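# Putting Together Your First Set List

So you've got your first real booking, maybe a Sunday-brunch sort of thing or a corner of a bar like the one I started in over in Imthorpe, and now you have to decide what to sing. Lovely problem to have!

1. Write down every song you could get through tonight without the lyrics. My own list has 26 on it (it used to have 100, and most of those were wishful thinking).
2. Mark each one slow, medium or fast, and put the key beside it.
3. Open with something medium that you could sing in your sleep. Your nerves will thank you.
4. Never put more than two ballads back to back, however much you love them.
5. Pick 7 songs for a half-hour set, and keep one spare in your pocket for an encore. 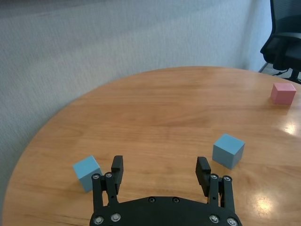 *Words by Yao, singer and set-list columnist, Driltcombe Music Pages*

Once you have an order, sing it straight through at home, talking bits and all, with a timer going. If you run long, drop a song and leave the chatting alone, as people do like to hear where a tune came from. Then print the list in big letters and tape it down by your feet.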